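3.2 Filing at the table

The second part of the study looked at how people put loose household papers into document boxes. We chose this because paper filing had come up often in the first interviews, usually as a job that gets put off. Participants spoke about bills, school letters and insurance forms that sat in a drawer for months, and several said the box itself was part of the trouble: lids that would not stay open, tabs that slipped, sheets that caught in the hinge. Earlier work on home filing, including our own survey for the Plenside project, has mostly asked where papers are kept. We wanted to know more about the few minutes in which they are put away.

Each session took place at a table in the participant's home or in the study room at Mancuso. Katia Lombardi and Fulvio Cattaneo ran the sessions between them. A session had 4 tasks: opening the box, placing a stack of A4 sheets in it, taking out one named sheet, and closing the box. We gave no advice on method. Participants could stand or sit, and could turn the box whichever way they liked. In all, 23 people took part and 288 filing trials were kept for analysis. Trials in which the participant stopped to talk for a long time were left out of the timings but kept for the notes.

The boxes were of the shallow hinged type sold for office and home use. Opened flat, such a box takes up nearly twice its closed area, which matters on a small table. The lid lies to one side of the base and the papers stay in the tray on the other. A plastic tab on the lid goes with a slot and holds the two halves together when shut. Figure 3 gives a view of the open box with its lid against the table.

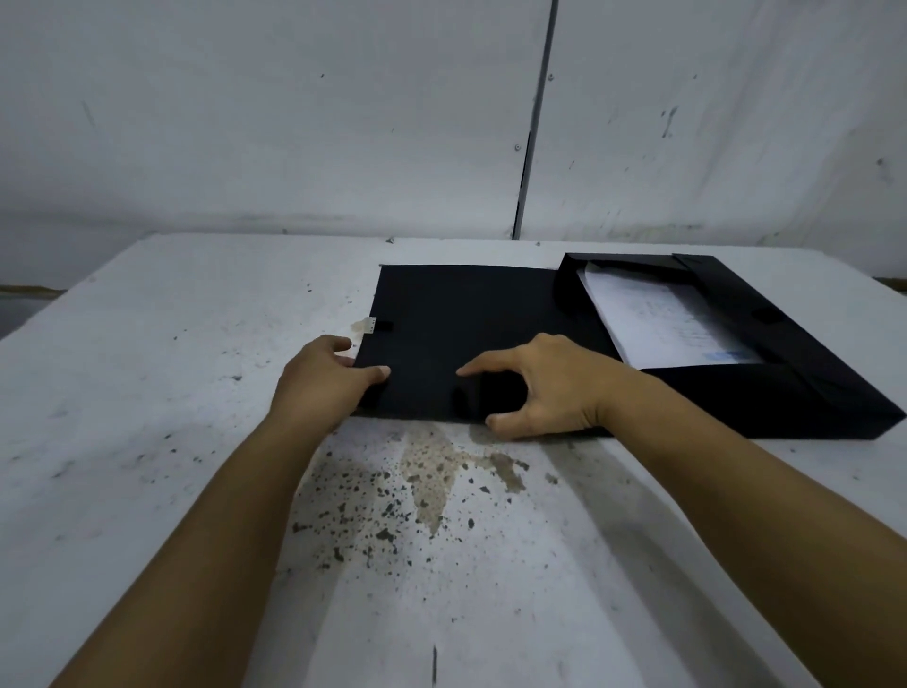 Why do papers slide about in a box that is the right size for them? Most boxes sold for A4 are a little larger than the sheet on every side, so that fingers can get in, and a short stack has nothing to hold it still until the box is nearly full.

Figure 3. Document box lying open on a white tabletop, both hands on the lid, paper stack in the base.

Placing the stack was the task with the widest spread of methods. Some participants knocked the sheets square on the table first and lowered them in as a block. Others dropped them in at a slant and pushed the edges down afterwards. The second method was quicker at the start but slower over the whole trial, as a slanted stack often had to be put straight before the lid would close. Participants who worked with thin piles tended to skip the squaring altogether. Loredana Marchetti, who coded the trials, noted that the same person might square the sheets carefully in one trial and leave them crooked in the next, with no change in the papers.

Curled corners caused more delay than we had expected. Where a corner stood up, participants pressed it with a thumb, turned the stack over, or left it alone and let the lid flatten it. Turning the stack over worked well for most papers — but it also put the first page at the bottom, and this made the later task of finding a named sheet harder. Only the participants who filed papers at work turned the stack back again before closing the box.

The lid also drew attention. A new hinge is stiff and the lid springs up a little when let go. People dealt with this in two ways. The first was to lay both hands on the lid and press until it stayed down. The second was to put something on it, such as a mug or a telephone, and carry on with the papers. Those who used a weight kept both hands free, though they then had to clear it away before closing. We saw no clear link between the way the lid was held and the time taken to place the sheets.

Closing was short in nearly every trial. The most common fault was a sheet caught at the side opposite the hinge, and it was usually noticed only when the tab would not reach. Participants then opened the box again, pushed the stack towards the hinge and closed it a second time. In the interviews afterwards, many of them described this as the box being "too full", even when the stack was low.

These results apply to single boxes on a clear table. They say little about filing from a shelf, where the box is often held on the lap or against the chest, and we return to that case in section 3.3.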